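# Wrist view for cloth picks: when do you close the fingers?

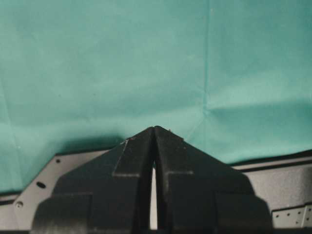
*Tampere, September*

**flatfold_60**
We're collecting demos for a cloth flattening policy and I need a second opinion on labels. The wrist view above is typical for us: teal cloth, fold line coming down right of center, a small pucker where the creases meet, fingers nearly closed. Our set has 998 episodes so far. Two of our operators mark a frame like this as "approach" and the third marks it as "grasp." The policy hesitates at this exact stage, and I think the labels are why.

**manninen_lab**
I'd call it approach. You can't see any fabric pinched between the tips. If the label depends on contact, use gripper current and leave the picture out of it.

**flatfold_60**
We log current, but the Fasix driver drops samples when the fingers are almost shut. That's half the problem.

**torquewrench**
Disagree with manninen_lab. A policy that runs on images needs labels a person could give from images. Otherwise you're teaching it something it can't see at test time.

**manninen_lab**
It gets finger width as an input too. Check the first post in the Flomine thread, same setup.

**oddsock**
Different question: are your operators closing the fingers before they get to the fold? Ours did that for weeks. We told them to stay open until the crease was between the tips, threw out 40 episodes, and recorded them again. It helped more than relabeling did.

**flatfold_60**
Some do. One likes to go in nearly closed and open late. I never wrote a rule for it.

**torquewrench**
Write the rule. Also vary the cloth. If it's all one plain teal sheet, the policy may be picking up on the specks and shadows. I can see a couple of dark dots on the left side of yours.

**manninen_lab**
Specks are fine. Shadows I'd worry about, there's a dark one at lower left by the finger. Move the lamp between sessions.

**flatfold_60**
OK. I'll record 60 new episodes with fingers open on approach, half of them on a striped cloth, and relabel the old ones in Tririlo. Moving the lamp every 15 episodes. Will post the numbers Monday.

**oddsock**
Keep the old labels in a separate column. We didn't.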